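Shoes by the door, and the laptop out of the bedroom

Ok so quick one, I have an appointment at 2 and have not eaten. But three people emailed about the evening walk thing after I mentioned it in passing, so let me just get it all down.

Short version. I stopped working at night. I walk instead. Harju Road down to the water, along the path, back up past the closed bakery. 60 minutes if I don't dawdle. I dawdle.

Long version. All last winter I was on the computer until I fell asleep. Invoices, then email, then reading reviews of kettles. I don't even need a kettle. By November I was waking up at 3 with my jaw clenched and my to-do list already running. My dentist noticed before I did, that's how bad it was. 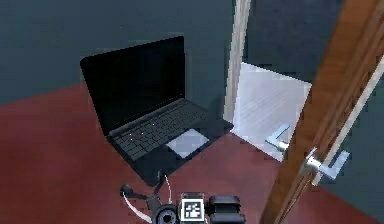 Emora

So the rule is, lid stays open or shut or whatever, I don't care, but nothing gets switched on after dinner. I tried the softer versions first. "Only email." "Only until 9." Those last four days, tops. The hard rule is easier, there is nothing to argue with myself about.

First two weeks were awful. I want to say that clearly because every post I read about this made it sound like a spa. I was bored and cranky and I walked too fast, like I was late for something. Came home sweaty and then stood in the kitchen eating crackers. Then some time in the third week I noticed I'd gone the whole way to the water without planning anything. Just looked at people's porches. There is a house on the corner of Trolier Street with a porch swing that faces the wall. Faces the wall! I think about it constantly.

Stuff that helped, in no order:

Shoes where I can see them. Not in the closet. If I have to dig for shoes I am not going, I know myself.

Eating earlier. We moved dinner up to six thirty and everybody complained for a week and then stopped.

A really boring jacket with big pockets. Keys, tissues, a flashlight. I keep the phone in the inside pocket, zipped, so it's annoying to get at.

Not tracking it. I did have a step counter for a while and I got weird about it. Walked laps of the living room at 11 pm because I was short. So that's in a drawer now.
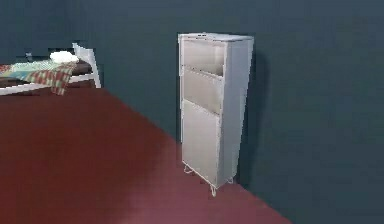
and the drawer is where it's going to stay, at least until I can be trusted with numbers again. My sister has one and loves it, so this isn't advice, it's just me.

What about rain. People always ask about rain. I go if it's light, and I skip it if it's coming down sideways. Same with ice. When I skip I do the stretching thing on the rug and then read a paper book, and I try not to feel like I owe anybody a walk. Missed nine days in a row in the spring with a cough and it was fine. Started again on a Tuesday like nothing happend.

The weekend walk is different. Saturdays I take the bus out to Zovusden and do the long loop around the reservoir, which has actual hills. Bring water, the fountain at the parking lot has been broken since forever. There's a sign at the top that gives the elevation as 1,354 feet and somebody has scratched "feels like more" under it, and they are right.

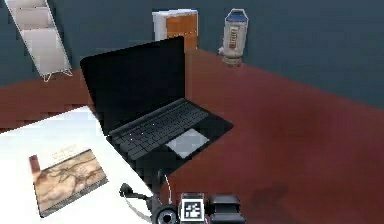

Image: Emora

Sleep. This is what most of you wanted to know. Better, yes. Perfect, no. I still get a bad night maybe once a week, usually after too much coffee or a phone call with the landlord. But I fall asleep faster and the jaw thing is mostly gone. The 3 am list still shows up sometimes. I keep a pencil by the bed now and write down whatever it is, and in the morning it's always something like "buy stamps."

Work, since a couple of you asked if I fell behind. For a bit, yes. I lost two small jobs I would've done at night and I felt sick about it. Then I raised my rate by a little and started at eight in the morning instead of whenever. It evened out by summer. I know not everyone can do that, I have a flexible setup and no little kids, so take it for what it is.

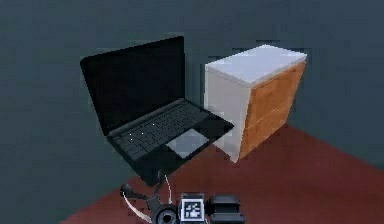

Oh and podcasts. I go without. I tried listening to stuff and came home just as wound up as when I left, full of other peoples opinions. Music is okay on the way back up the hill because the hill is dull. My walking playlist is 18 songs and half of them are embarassing, so no, I'm not posting it.

Next thing I want to try is mornings, before it gets light. Possibly a terrible idea. I'll report back if I get up for even one of them.

Ok. Sandwich, then running out the door — comments are open, tell me your routes, especially if there are dogs.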